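**Ticket 2638 — Stock sync drops variants on import**

Status: open, waiting on vendor
Owner: Kojo Gbeho
Store platform: Fluvance
Sync connector: Flavgate, default settings

**Symptom**

The nightly import from the Romaniuk warehouse file finishes without errors, but some sock listings lose their second color. The parent listing stays live. The missing variant shows zero stock and disappears from search. The file has 1645 rows and the import log reports the same number, so nothing is being rejected on the way in. 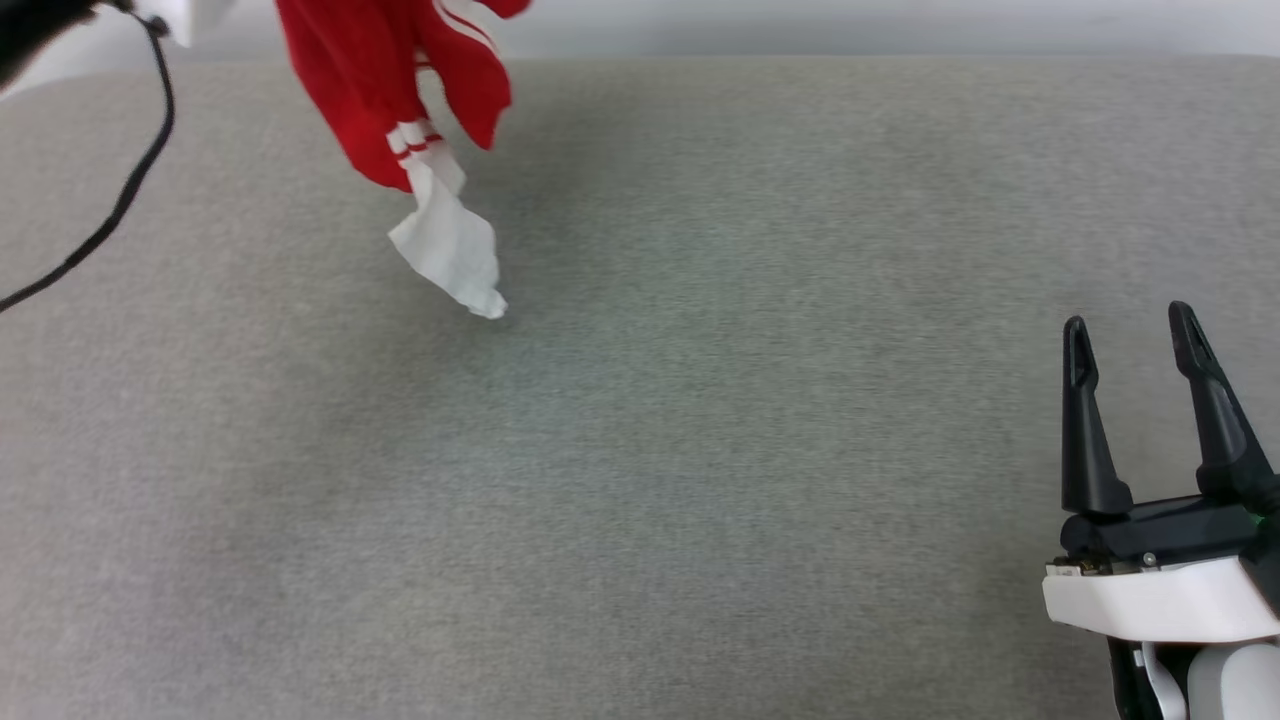

**Steps taken**

1. Ran the import by hand at 16:45. Same result.
2. Cleared the connector cache and ran it again. No change.
3. Cut the file down to 700 rows. Variants still dropped.
4. Cut it down to 40 rows, all single-color items. Clean import.
5. Added one two-color item to the short file. Its second color was dropped.

File size is ruled out. The fault follows the color field.

**Color field**

Romaniuk sends both colors in one field with a slash between them. Flavgate reads the slash as a category break and keeps only the left side. Escaping the slash in the export had no effect — the connector strips the escape character before it parses the line. A semicolon gets through.

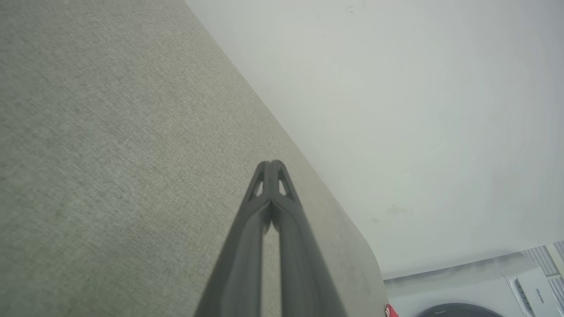

Color names need cleanup before the next full run. The warehouse uses "gray," "grey" and "GRY" for one value, and the connector treats them as three. The mixed shades are worse. A textured surface like the gray-green one behind the black fingers could be entered under either color, depending on who does the typing. Proposed rule: one fixed value, "gray-green," with a hyphen and no slash.

**Workaround**

Replace slash with semicolon in the Plultedik export script. Tested on the short file, both colors present after import. Full file not yet run.

**Pending**

- Vendor to confirm whether the separator can be set per field.
- Kojo to send the merged color list to the warehouse in August.
- Leave the nightly job off until the full file passes.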